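# Gerkora bench cell: demonstration visits at Totmont

The Gerkora is a single-arm bench cell for handling household and kitchen goods. Visitors can see it working at our Totmont workshop before they order, and most of our customers do. Visits run all year apart from the first half of August, when the workshop is closed.

## What a visit covers

A standard visit lasts a morning. We start at 9.30 with the cell already powered up, and the first hour is given over to our own set of objects: tubs, lidded boxes, jars, folded cloths and a few awkward shapes we keep for the purpose. After a break, the cell is yours. Bring up to 14 items of your own and we will try each of them, with your staff at the controls if they wish.

Lidded containers take up a good part of most mornings. They are what customers ask about most often, and a smooth domed lid is a fair test of any two-sided grip. The operator sets the approach height and the jaw opening on the Nirnari control panel, then steps the arm towards the rim. The panel can be stopped at any point so that everyone has time to look at the position of the fingers.

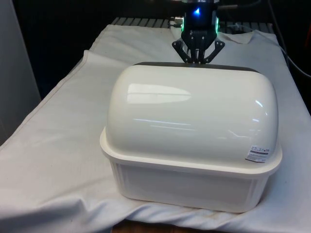 *Gripper at the far edge of a domed lid, Totmont demonstration bench.*

We work on cloth for part of the session and on the bare bench for the rest. Light containers behave differently on the two surfaces, and customers who pack on to fabric or padding should ask for more time on the first. Tell us when you book and we will change the order.

Items for the demonstration should be clean and empty. Anything heavier than 4 kg is outside the range of the cell and is better discussed with us by phone.

## Supplied with the cell

- Gerkora arm and gripper
- Nirnari control panel with a 3 m lead
- Bench clamps and one spare set of finger plates
- Printed handbook and wall chart
- Half a day of training at your site

The Frota stand is sold separately. It raises the bench by 125 mm and suits operators who work standing up. Both heights are set up at Totmont, so you can try the two on the same morning.

## Open day

The next open day is in October. Places are limited to 80 over the whole day, in small groups, and each group gets its own turn at the bench. There is no charge. The programme is shorter than a private visit and there is room for only one or two of your own items per company, so buyers who are close to an order will do better with a standard visit.

Doors open at 10 am. Parking is behind the building and the entrance is at ground level. Tea and coffee are provided, but not lunch.

## Booking

Use the form on the contact page and choose "Open day" or "Standard visit". Please give the number of people coming and a rough size for each item you plan to bring. We reply with a date and a short safety sheet, which every visitor must sign before going near the bench. Closed shoes are required, and long hair must be tied back.

Visits can be moved free of charge up to the day before.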